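Qian Packs Light
March 6, 2025

1/ I said I'd write up how I pack small things for the Pistov trip, so this is that. It's a short thread. We go in April and I've started early.

2/ Everything small goes into clear zip-top bags. I used to use cloth pouches and spent half of every trip unzipping the wrong one. With a clear bag you look at it and you know.

3/ I have tried 3 sorts of bag. The Castico ones have the best zip, a wide blue strip you can find by feel. The supermarket ones split at the corners. The third lot I gave away.

4/ Soft things go in first, folded flat to the width of the bag. Anything with a cap goes on top of the cloth so it doesn't dig into the side. Packets and small bits fill the gaps lower down. 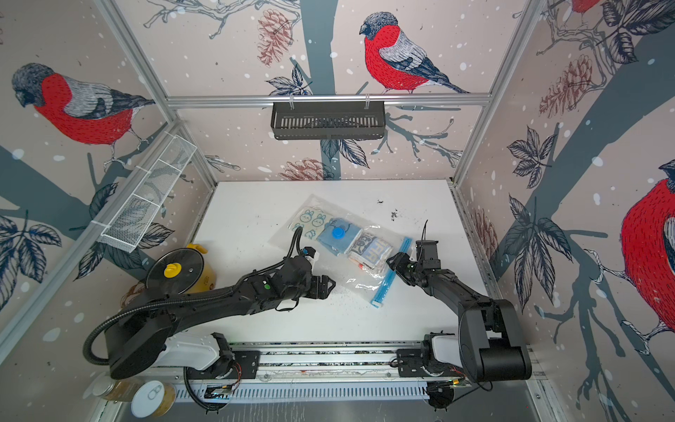

5/ I don't fill them to the top. If you have to hold the two sides together with one hand to get the zip across, there's too much in it. Take one thing out and start another bag.

6/ Closing it: press the air out from the bottom first, then run along the seal from one end to the other. Go slowly round any bend in the strip – that's where it pops open again later.

7/ Then pick the bag up by the seal and give it a gentle shake over the table. If the zip is going to fail, better there than in the suitcase.
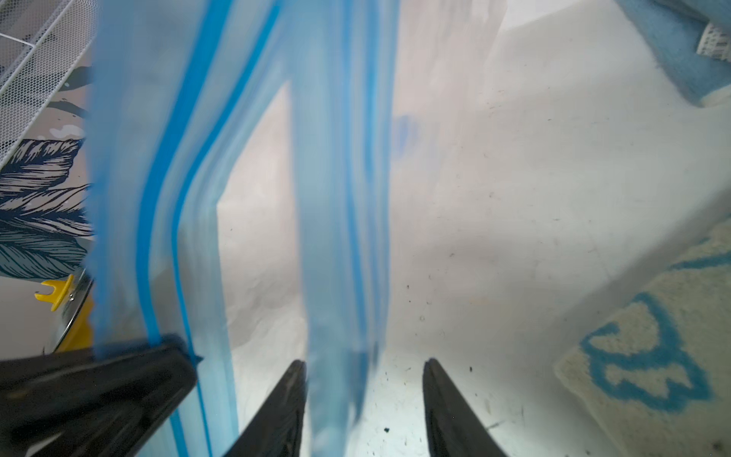
Blue zip, pale blue bag. Table needs a wipe.

8/ On crumbs: wipe the table before you lay anything out. They stick to cloth and you end up taking them on holiday with you. I keep saying this and I keep forgetting to do it.

9/ Someone asked about labels. I don't bother on clear bags. For the 2 that go in the hold I put a strip of tape on the outside with what's in there, in case somebody else has to find the plasters.

10/ Last time I did one of these it got 1,402 views and more than one person told me to buy a proper wash bag. I have one, from Tulwood. It leaks.

11/ Shoes and the big bag next, once I've found the other trainer.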